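Search this site Go

Shared Tables, Shared Rules: Working Beside a Robot Arm

October 2018
Posted by Xiaoyan Dai

This month the Justley workshop adopted a written code of practice for tabletop work in which a person and an arm use the same surface.
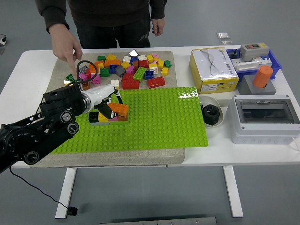
The code runs to nine rules. Rungnapa Kongkaew wrote the first draft, and I edited it after comments from our colleagues at Skellodgate. I set out the main points below, with my own remarks where I believe the text could be firmer.

Rule 1 concerns hands. A person may point at a part, or name it, while the arm is closed on another part. The person may not reach under the gripper. I asked for a stated clearance and was overruled - the members preferred a rule that can be followed without a ruler.

Rule 2 concerns speed. The arm must remain at or below 20 percent of its rated speed whenever anyone is standing at the table. Full speed is permitted only when the area has been cleared and the operator has said so aloud.

Rules 3 to 5 deal with the work surface. Parts that are waiting to be used should be kept apart from parts already assembled. Electrical items not needed for the task should be moved to a shelf before power is applied. Cables should not cross a walkway. In my view the rule on cables is the one most often neglected, and I would place it first.

Rule 6 requires a log entry for every dropped part. The earlier Lutum guidelines asked only for a weekly total, and we found such totals of little use when a complaint was raised.

The remaining rules cover training, sleeves and jewelry, the stop button, and who may change a program during a session.

Written comments are welcome until the end of the month. They should give the rule number and propose replacement wording.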